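Lilley Three-Slot Magazine File, Blue
Barnby Office Supply > Desk Storage > Magazine and File Holders

Item no. 700-34
In stock, ships from our Wutcombe warehouse
Last updated Mar 21, 2024

The Lilley is sold by its maker as a "complete desktop paper management system." It's a plastic rack with three slots. We stock it because it does that one job decently and we got tired of sending back the ones that didn't, but please read the rest of this before you order five of them.

What it holds

The maker says each slot takes "up to 34 magazines." We tried. You can get 34 in there if they are thin catalogs and you never want to pull one out again. With regular weekly magazines we got 17 in a slot before the walls began to bow, and we'd call that the real number. Glossy fashion monthlies, fewer. Letter-size folders go in upright with the tabs showing. Legal-size folders stick out the front and will get bent, whatever the box says.

Hanging folders don't work at all. There is no rail. People keep asking.

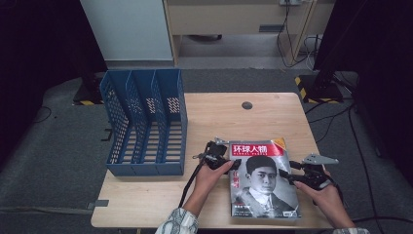
Usman wrote in a review last October that the slots are fine but the whole thing tips if you load only one side, and that he'd have given it five stars if the base were any heavier. He also says the label holders that come in the bag fell off in a week.

We agree about the tipping. Fill the middle slot first, then the outer two, and it stays put. As for the label holders, ours fell off too. The adhesive is poor and we've told the maker twice. Use a strip of masking tape.

The open grid

The product literature claims the openings in the panels "promote airflow and extend document life." We have no idea what that is based on and we're not going to repeat it as a selling point. Paper kept in a normal office does fine in a solid box. What the grid does do is let you see whether a slot has anything in it, and it makes the rack lighter to carry. It also lets dust in - wipe it down with a damp cloth now and then, or rinse it in the sink and let it dry before you put paper back.

Compared with the Barnby cardboard files

Our own cardboard files cost less and hold the same amount per slot. They go soft at the bottom corners if you drag them on and off a shelf all day. If yours will sit on a shelf untouched, buy the cardboard and keep your money. If people in your office are pulling things out every hour, the plastic is worth it.

Assembly

Ships flat. The dividers slide into the base and click. The instructions say "two minutes," but it took us longer, mostly because the left and right side walls look alike and aren't. Tall edge goes to the back on every piece. Don't force a tab that won't seat - turn the panel around and try again. Broken tabs are not covered.

Color

Blue only. The gray version has been "coming soon" on the maker's list for a long time and we've stopped taking names for it.

Returns

Thirty days, unassembled or assembled, as long as all the panels are in the box. You pay return shipping unless it arrived cracked. Replacement dividers are sold singly under item no. 700-17.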